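**Thevar replacement finger pads – part 147**

Fits the Thevar two-finger gripper on Fostach tabletop cells. Sold in pairs, with screws. Ships from our Drellville shop.

The textured pads are the part that wears first on this gripper. Dust and skin oil fill the texture, then light items like pens start to slide. Wipe both pads with a lint-free cloth and a little isopropyl alcohol every 500 cycles. Don't use a wire brush. Replace them when the texture looks flat in any spot, and always change both sides together. 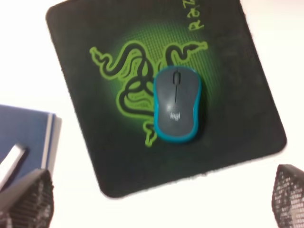

Keerthana Palaniappan wrote in to say that her first set lasted 3,134 cycles, mostly on pens and small boxed parts, and that she would have gotten more out of it had she cleaned the left pad as often as the right. She also asks for a longer hex key in the bag. We have added one.

**Fitting**

1. Open the gripper fully and park the arm at the side of the table.
2. Cut power at the cell, then wait for the status light to go out.
3. Back out the old screws and slide the pad off toward the fingertip.
4. Seat the new pad, start both screws by hand, then tighten evenly.
5. Power up and run the Prisent open/close routine 7 times with nothing between the fingers.

The whole job takes about 20 minutes the first time.

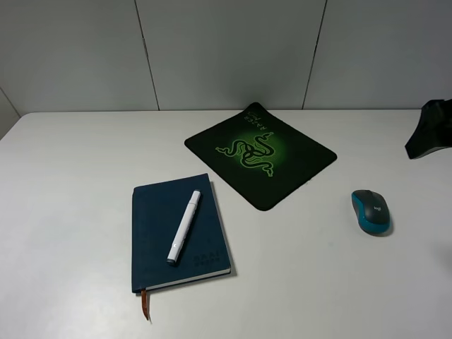

*Desk-item layout with notebook, pen, mouse and mouse pad; gripper at far right.*

**After fitting**

New pads are slightly thicker than worn ones, so the old closing width will be off. Run the width calibration again before you load a saved job – the controller won't prompt you. Then check the wrist camera view with the fingers wide open. 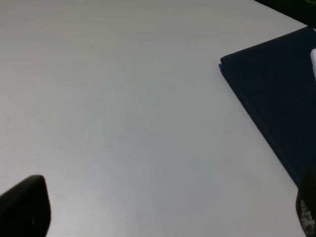 If one finger reaches farther into the view than it did before, loosen that pad and seat it again. Small differences are fine as long as the fingers meet squarely when closed. Save the new calibration under a new name and keep the old file until the next pad change.

Pads that have been fitted can't be returned.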